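May, early, kitchen table

I have been learning the accordion for 11 weeks and this morning the neighbor below asked, very kindly, whether we'd adopted an animal. I said no. She said she'd only wondered if it was being fed enough.

For the record, the accordion is a Zonberg, secondhand, the color of old cough drops. I bought it from a man in Clerkach who carried it out to my car himself and shut the door on it before I could think of another question. It weighs as much as a first grader. Two of the low notes stick, and one of the high ones arrives a little after you've asked for it, like a waiter.

Lesson today at four. Monique Brunet teaches in her front room, which smells of radiators and oranges, and she does not believe in praise. She had me play the waltz from page nine. Then she had me play it again with only the right hand. Then she asked if I would mind playing it with only the left, and looked out the window the whole time. When I finished she said, "You are pushing when you should be pulling." I have been married and I have had managers, so this was not new information.

The trouble is the bellows. I run out of air in the middle of a phrase and have to turn around, and the turn makes a gulp you can hear from the hall. Monique says to plan the turn before I begin. I can't plan a turn in bar 12 when I'm still being surprised by bar two.

Homework: the waltz, slowly, 100 times before next lesson. I asked if she meant that as a figure of speech. She wrote it in my book.

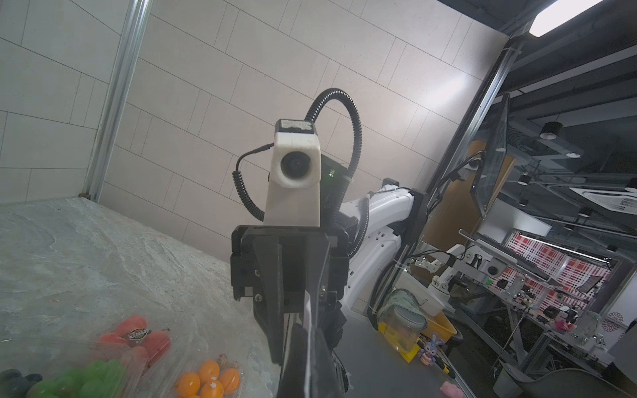
Gray marbled surface, white arm, a lot of black cable.

Practiced after supper with a sock stuffed in the grille, an idea of Gaspard's. It made the thing sound like the same accordion in a coat. Got through the waltz 11 times and lost my place in nine of them. At the end my left shoulder had gone up next to my ear and wouldn't come back down until I lay on the rug.

Gaspard Aubert called while I was down there. He's arranging the music for the street supper on Figueroa at the end of the month and has me down for "a short spot, something cheerful." I told him I know one waltz and it comes out sad. He said people would be eating. He then said there'd be more than 300 people eating, in the same breath, as if that helped.

I said I would think it over. He said wonderful, he'd already put me between the children's choir and the raffle.

So now I have a spot. I looked up the waltz to see how long it runs when somebody good plays it. Two minutes. At my speed, counting stops, it's nearer seven, and I don't think a raffle crowd has that in them. Option one is to play only the first half and bow. Option two is to learn to play it. Option three is a wrist injury, nothing dramatic, some kind of tasteful bandage.

Also bought, in a fit of optimism, a Bumano strap cushion. It's a strip of padding with snaps. It cost more than the shoes I was wearing when I bought it, and it has shifted the accordion an inch to the left, so I now miss every note by exactly one button. There may be a tune in which that's correct. I haven't found it yet.

Things to do before bed: put the sock back in the drawer, write a note to the neighbor, take the bins out. Did the bins. The note went through three drafts. The first was too sorry, the second sounded like I was going to court. The last one says I practice until eight and would she like to come to the supper on Figueroa. I left out why. 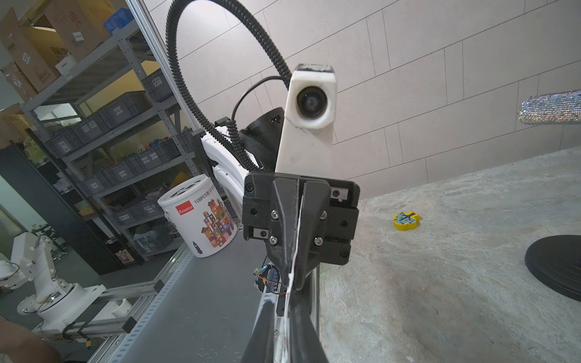 Later, 11 at night

Couldn't sleep. Had the waltz going around in my head, and in my head it was very good, with a proper swing to it and no gulp at bar 12. Got up and did the fingering on the edge of the bathtub for a while. No sticking notes on a bathtub.

There's a reply from downstairs under the door. She'd be glad to come. She wants to know if there will be music.

Will answer tomorrow. Need to call Monique about an extra lesson, and ask the man in Clerkach about that low G.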